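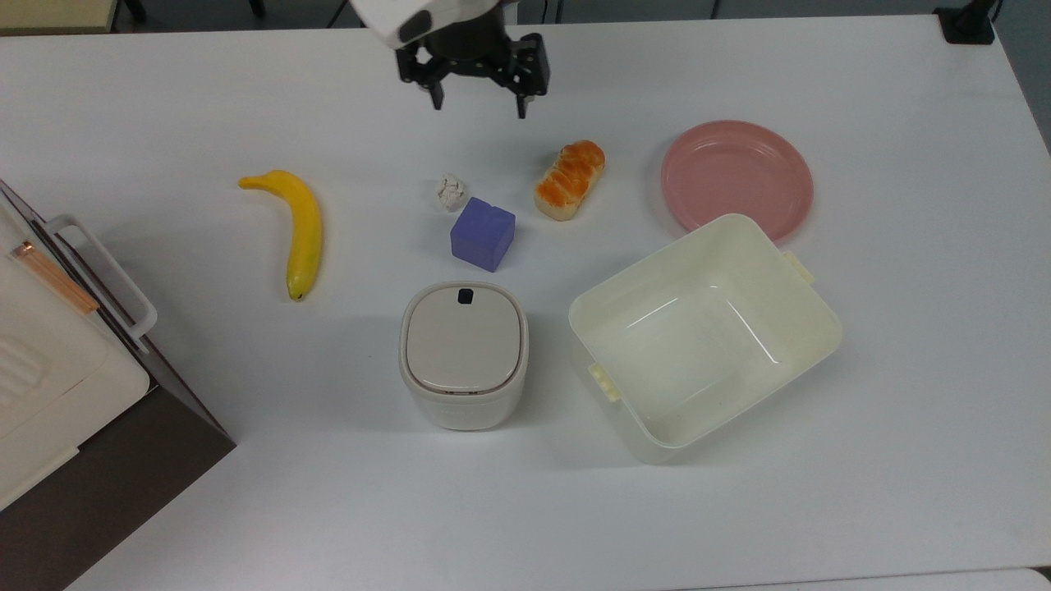
Your questions about the Nallstead newsletter

I get a lot of the same emails every week, so I've put the answers in one place. Last updated Friday, November 4, 2022.

What do you cover?
Telly, mostly, plus celebrity news, the odd cruise or holiday story and whatever reality show I'm glued to at the moment. At the moment that's Runberg, the one set in the ski hotel (yes, I'm still cross about the chef leaving).

How often does it come out?
Twice a week, first thing in the morning. If a finale goes out late I'll sometimes send an extra one at lunchtime.

Will you spoil things for me?
Not in the subject line, ever. Inside, recaps go right at the bottom under a big heading, so stop scrolling when you see it! If you watch on catch-up, you can switch recaps off in your settings and you'll only get the news bits.

Where do your stories come from?
I watch the shows, I read the interviews and I link to whoever got there first. I don't print rumours about anyone's health, children or marriage, so please don't send me those.

Who writes it?
Me, except for the travel round-up, which is Noboru Chiba's. He's the person to ask about Brarnport and whether you can visit the harbour where they filmed Purba. (You can, but the café is a set.)

How many people read it?
2,883 at the last count. Hello to all of you.

Can I write something for you?
Yes please. Send me a short pitch first and not the whole piece. Recaps can be up to 184 words, which sounds mean but you get used to it. I'm full until January for anything longer.

I've stopped getting it. What happened?
Check your junk folder, then your promotions tab. If it isn't in either, sign up again with the same address and it should sort itself out.

You got something wrong!
Quite possible. Reply to any issue and tell me which bit. Corrections go at the top of the next one.

How do I unsubscribe?
There's a link at the foot of every email. One click and you're off the list.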